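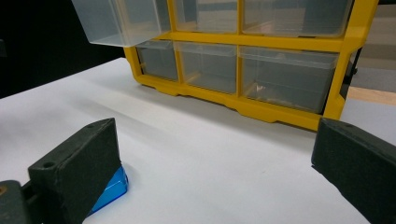 Yellow parts organizer with clear drawers, upper left drawer pulled out.

Small Parts Storage at the Trirkdale Repair Room

Posted 4/12/18 by Agnese Bite

The repair room at Trirkdale is open to members for mending lamps, radios, toys, bicycles and small kitchen appliances. Over the winter we sorted the screws and other small hardware that had collected in jars and coffee cans under the benches. This page is a record of the storage we are using now. The large tool wall and the lumber rack have their own pages.

About the organizer

The yellow organizer came from the Stuteck closing sale, where Killian Pichon bought it along with two boxes of sandpaper and a vise. The drawers are clear plastic and come in more than one width. Narrow drawers are meant for small screws and washers. Wide ones are for parts that don't stack well, such as knobs, cord grips and plug ends.

It sits on a white tabletop. The base flares out at the bottom, so please leave the space in front of it clear and don't push trays up against it.

Using the drawers

Pull a drawer straight out and carry it to your bench if you need to look through it. Put it back in the same opening when you are done. The widths are different and a drawer forced into the wrong opening can crack along the lip.

Don't mix metric and inch screws. If you can't tell which you have, leave them in the tin marked UNSORTED next to the sink and Kęstutis Zariņš will check them with the thread gauge.

Drawers may be filled to 24 ounces, no more. Nails do not go in the organizer at all. They are in the Varkar tins on the bottom shelf by the door.

Labels

Ona Paulauskas is printing the labels. They will go on the drawer fronts, below the raised lip, and will give the size and type of part. Until they are up, ask whoever is on duty before adding anything to a drawer. We ordered a roll of 600, which should also cover the paint shelf and the electrical cabinet.

What we still need

Machine screws, any size under one inch
Rubber feet for lamps and radios
Fuses in their original boxes
Small springs, sorted if possible

Donations can be left with Montserrat Camacho at the front desk. We have 40 pounds of wood screws in storage and can't take more until May.

Labels for the paint shelf will be done next, then the electrical cabinet. Members who want to help with sorting can sign the sheet inside the door.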